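The drinks table, or how I lost a whole afternoon to soda

I only meant to pick up ice. That was the plan, at nine in the morning, with a list on the back of an envelope and every intention of being home in half an hour. Then I walked past the soda aisle and remembered that I'd told Sandra I would handle drinks for the block cookout, all of them, and that I'd said it in that breezy voice I use when I have done nothing at all.

So, drinks. Last year we did the big bottles and I swore never again. They go flat by two o'clock, somebody's kid always pours one down the side of the cup, and you end up carrying home seven half-empty bottles that sit in the fridge door until January. Cans are more money and more trash, I know, but a person opens one and it's theirs. Dorothy Tindall from the corner house writes her initials on hers with a marker, which I've started doing too.

I bought more orange soda than I planned. I always do! I grew up in a house where orange soda was for birthdays only, and I think some part of my brain still believes I'm getting away with something when I put it in the cart. Fanta is 160 calories a can, says so right on the front, and I have made my peace with that. I got Sprite as well, and a few Red Bulls for Reece, who works nights and would otherwise nod off in his lawn chair with a plate on his knees.
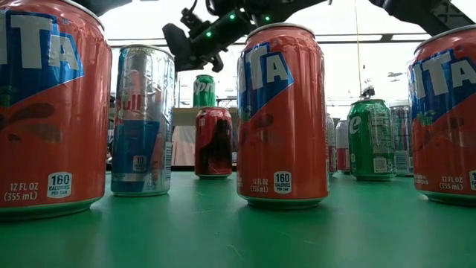
Anyway, the ice. I forgot it. I got home, unpacked everything, felt very pleased with myself and then stood there with the freezer open looking at one tray of cubes and a bag of peas. Back to the store I went, and of course they were down to the crushed kind that melts if you look at it.

Graham Garside lent me his big cooler, and I've borrowed a second one from my sister – hers has a drain plug, his does not, so you have to tip it over the flower bed at the end with two people. If you're doing this yourself, put the cans in first and pour the ice over the top. I used to do it the other way around and wondered why the ones on top were still warm at lunch. Cold water in with the ice helps too. And keep the energy drinks in their own cooler, up by the grown-ups, or you will hear about it from somebody's mom.

I still need cups for the water jug, a trash bag that's only for cans, and a tablecloth that isn't the Christmas one. Arif is bringing his folding table if he can find the pin that holds the leg. If he can't, it's my old card table again, and please don't lean on it.

I'll post Sandra's bean salad next time, she finally gave me the recipe.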